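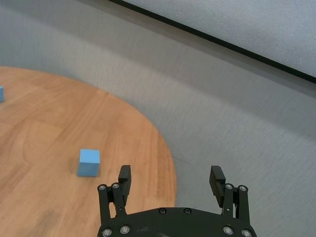
The play corner at Pralcombe: news from the round table

Dear neighbors and parents,

As many of you noticed, the children's corner in the reading room at Pralcombe has changed a little since the winter. Khrystyna-Mariia Tkachenko asked me to write some lines about it for the March newsletter, so I try to put everything in one place.

The biggest change is the table. Before, we had the long white one, which was too high for the small children and had a corner exactly at the height of their foreheads. Now we have a round wooden table with a warm orange color, and the gray carpet goes all around it, so children can walk around it or sit on the floor beside it. It came from Nele Pfeiffer, who moved to a smaller apartment in Grurndale and did not want to sell it. She paid for the van herself. Nele, we thank you very much.

The table has a few marks in the wood on one side. Two parents asked me if we will sand it. We decided to leave it as it is for this year, because the sanding makes a lot of dust and the room has only one window that opens. Please use the cork mats for cups. The mats are in the low drawer, under the puzzles.

The second change is the blocks. For a long time we had one big box with everything mixed together, and at the end of the afternoon it took longer to put things in the box than to play with them. Kanako Tsuji spent two evenings with this box. She took out the broken pieces, the dominoes that belong to no set, and one spoon. What stayed is 160 pieces, and she divided them by color into 4 cloth bags. The light blue cubes are in the bag with the long string. They are the favorite of the youngest group at the moment, so please look if they are all back in the bag before you close the room.

Some words about how the morning hour works now. We open at half past nine. Kanako takes out only one bag, and she puts a few cubes on the table before the children come. I was not sure about this idea in the beginning. I thought the children would ask for the rest immediately, and on the first morning they did. But after some weeks I see that they stay longer with a small number of cubes. They push them to each other over the table, they hide them under their hands, they make a very short tower and are proud of it. When they want more, they get more. The second bag usually comes out after ten.

The older ones, who come after school, have a different taste. Nikau Tuhiwai does with them a building game that he knows from his own school. One child makes something small from cubes behind a book, then describes it with words, and the other child must build the same thing without looking. It is much harder than it sounds! I tried it with my nephew and my "bridge" became a kind of chair. Nikau would like to have a second adult for this group, because he cannot sit at both sides of the table. You do not need any experience, only patience for noise. Please speak with him directly or leave a note in the blue folder at the entrance.

Cleaning: the cubes can be wiped with a cloth and a little soap. Please do not put them in the sink. The carpet is vacuumed every evening by the person who has the key, and this person should first check under the table and behind the radiator. If you find a cube in the pocket of your child at home, it is no problem, it happens to all of us, just bring it back next time.

Money: from the coffee sale we have 100 euros left for the corner. Khrystyna-Mariia suggests four low stools, as the chairs we have now are made for adults and the children kneel on them. I would prefer a second shelf. If you have an opinion, please tell one of us before the end of the month. If somebody has stools at home that are not used, this would of course solve the question and we can have both.

Still missing from our shelf are the picture book about the lighthouse and the wooden train with the green wagon. If they are with you, you can leave them in the box beside the door at any time, also in the evening.

The next swap table for children's clothes is at three in the afternoon, in the same room, and the blocks will stay out for the children during this time. The day will be on the door.

With warm greetings,
Roksolana Dovhaniuk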